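Surkthorpe Robotics Forum > Software > Planning and control

Thread: Right arm stops short of the book on a two-arm cell, planner reports success

jfraser_rob
18/06/2022
Two arms on one table, both based along the near edge, head camera looking down from above. The task is page handling on a book in a holder. We use Flornel for planning and our own node for the camera side.

The planner returns a valid path for the right arm every time. On execution the arm slows near the book and stops with a path tolerance error. The left arm is parked out to its side and does nothing. I have tried 3 planner seeds and a longer timeout. No change. Controller rate is 200 Hz.

Any ideas before I start pulling the collision scene apart?

Jade

heino_s
What is your tolerance at the wrist joints? The Flornel default is very tight. If the arm lags on the last part of the path it will abort even though the path is fine. Log commanded and measured joint positions and plot them against each other. If the gap grows smoothly it is lag. If it jumps, look elsewhere.

Cor J
I'd look at the scene first. Page handling means a thin object that changes shape, and if you feed the depth cloud straight into the octomap the page becomes an obstacle. Then the planner replans halfway, gets a slightly different path, and the hand-over between the two trips the tolerance check. Had exactly this at Deltivport with cardboard flaps.

heino_s
She said it returns a valid path every time. If the page was an obstacle it would fail to plan.

Cor J
It would fail if the goal was inside it. If the goal is next to it, it plans. Those are different cases.

jfraser_rob
Replanning is on, yes. Plotted the joints as Heino said. Joints 1 to 4 follow well. Joint 5 has a jump just before the stop. I have also attached a view from the head camera with the right gripper over the book.

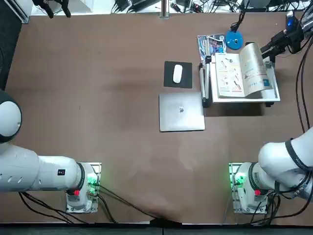
Head camera view, left arm parked, right gripper reaching down to the book

tkennedy
A jump and not a slope, so I'm with Cor on this one. The right page curls up towards the gripper, so the cloud will have a surface there that your book model doesn't. If you model the book as a flat box, the two disagree at the place where you need them to match.

Also, there are cables hanging from that end of the arm. Does your self filter cover them? Ours only knew about the links in the URDF, so the cables went into the map as obstacles that followed the arm about.

jfraser_rob
Self filter is links only. I hadn't thought of the cables.

Cor J
Then do both. Pad the self filter on the last two links, and put an exclusion box over the book holder so the octomap ignores everything inside it. Keep the laptop and the mouse pad in as plain boxes, they won't change shape.

heino_s
I don't like exclusion boxes. You are telling the planner there is nothing there, and the holder is rigid. Put the holder in as a mesh, allow contact between the fingers and the page only, and leave the rest alone. It's more work but you won't be driving the wrist into the supports later on.

Cor J
Fair point about the supports. I would still do the box first as a test, at low speed, to prove the cause. Then do it your way.

jfraser_rob
Tried the box with replanning off and speed limited. 80 runs, no tolerance errors. With replanning back on and the box kept, I got 4 aborts, all with the same jump on joint 5. So the box is most of it but something else still gets in.

tkennedy
Cables, I'd guess. Record the octomap during one of the aborts and see whether there are voxels close to the wrist.

jfraser_rob
Will do. Ferenc has a padded filter config from the Caron cell which I'll try first, then the mesh for the holder. I'll post the config if it works.

heino_s
Please post it if it doesn't work as well.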